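Workshop and utility room tips: trying out grippers on the washing

Posted by Kiran Sisodia — filed under Tips, laundry jobs

Quick notes while it's all still in my head. Been swapping grippers and controllers on the laundry job since March and people keep emailing the same questions, so here are the tips in one place. Top loader, two arms, ordinary mixed wash. Skip to the bit you need.

Before you swap anything

Pick one garment and stick with it. Jeans are good. Heavy, stiff seams, plenty to get hold of. A thin shirt will tell you more about the cloth than the gripper.

Same pile, same spot, same start pose. Otherwise you're comparing piles.

Write down the finger opening and the closing force before you undo a single screw. I didn't, first time round, and lost a Thursday to it.

Lid up and checked before power on. A lid that drifts down halfway is a bent finger.

Fingers

Flat parallel fingers are the boring choice and mostly the right one for denim. Go in at an angle, not straight down. Straight down you pinch the top fold and get a handful of nothing when it slides out.

Long fingers reach further into a heap but they flex. Short ones hold better, then you knock the knuckles on the drum rim. I ended up in between.

Rubber pads: yes. Glue them at the tip only. Full length pads drag on the cloth on the way in and push the pile about.

Curved fingers (I tried the Munon set) are lovely on towels. On jeans they roll the waistband round and then won't let go tidily. Kept them for towels.

Wipe pads with a barely damp cloth between runs. Fluff builds up quicker than you'd think and your grip goes off bit by bit, so you blame the controller.

Closing force

Start low, go up in small steps, stop when it holds through a full lift. Then one step more. That's it.

Too hard and you'll mark buttons and bend zips. Keep zips done up, by the way, for the wash as well as the arms.

If it drops the garment at the same height every time it's the weight coming off the pile, so slow the lift down there before you touch the force.

Arms

Heavier arm for lifting, nimble one for tidying. Sounds obvious, took me ages.

Park the arm you're not using well back. Two elbows over one washer opening is asking for it.

Don't bolt anything to the washer. Spin cycle. Enough said.

Let it settle after each lift before swinging across. Jeans swing like anything and the legs catch the rim. Two seconds of waiting saved me more drops than any new part has.

Check the wrist bolts every morning. Mine work loose.

Cables

Leave a big loop at the wrist, more than looks neat. Tight cables tug at full reach and you get an odd little twitch on the way back.

Keep power strips up off the floor, on a shelf or the wall. Utility room, water, you know this already.

Label both ends. Masking tape and a biro will do.

Run the wrist through its full turn by hand, power off, after every re-route. Watch the loop not the gripper.

Cameras

One up high looking down at the lot, one on each wrist if you can stretch to it. If it's only one, go high.

Shiny black lids are a pain. Reflections read as holes or as cloth depending on the hour. Blinds down, lamp off to one side. Moving the lamp beat buying the better camera, and I did buy the better camera.

Dark jeans inside a dark drum — bad. Drape something pale over the front edge of the machine and the edge is much easier to pick out. Saves the front from scrapes too.

Blurry pictures on the lift are normal. More light first, then slow the arm. Don't go fiddling with the sharpening.

Controllers

Tried two. The Fimex box is simple, one screen, bit slow to answer. The Niazi one is quicker and has proper force readings, but the menus are a maze and it forgets the home position if you pull the plug without shutting it down. Ask me how I know.

For a first go, Fimex. For comparing grippers, Niazi, you want those force numbers.

Set the stop button where your left hand already is. Mine was behind the door for a week.

Save your settings under a name you'll understand later. "test new final 3" is not a name.

Scores from the long run

178 picks on the parallel fingers, all denim. 49 drops. Most of those early on, before the pads and the slower lift went in, so dont read too much into it. Curved set didn't get a full run, gave up on denim with those.

Worth keeping a drop list. Just three columns: where it let go, what it was holding, what you changed last. The third one is the one that matters.

Picking from the pile

Keep the heap close to the machine, denim on top of the whites. Grab in the thick of it, away from the hems.
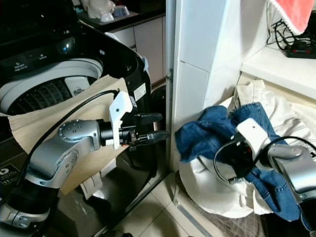
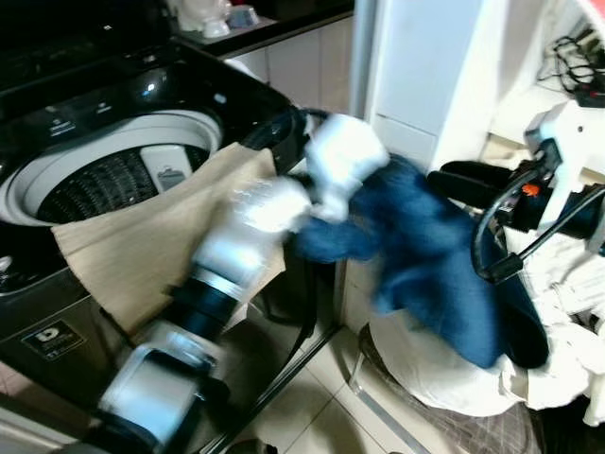
Jeans and whites by the washer, lid up, beige cloth over the front.

Loading the drum

Lower it in, don't drop it in. Let the legs go first and the waistband follows.

Open the fingers slowly and back out the way you came. Fast opening flicks the cloth up over the rim.

Heavy things spread round the sides or the machine goes for a walk on the spin.

Take the cloth off the front before you shut the lid. Forgot this more than once.

Still to try

Sarkomham soft fingers, on order. Supposed to be good on socks. Socks are my worst item by miles, they go flat on the floor and the fingers just skate over.

Also a wider bracket for the wrist camera as the current one sits too close to see teh fingertips properly.

Send me your drop lists if you keep one, denim or otherwise.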